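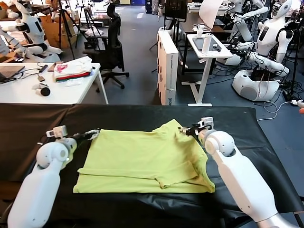
Lime shirt on the black table, both grippers at the top edge.

Apr 7, 2022

Perkcombe v Amside game film, helmet impact log. 14 hits over threshold, 2 of them kickoff returns. Sensor 5 dropped out late 2nd quarter, battery agian. Clock on the Damadmont reciever drifts against the scoreboard, re-sync at halftime next time. Punt coverage not tagged yet. File 2298 has the wrong jersey numbers, Amside's list is from January. Ask Sydorenko for new chin strap mounts before the away game.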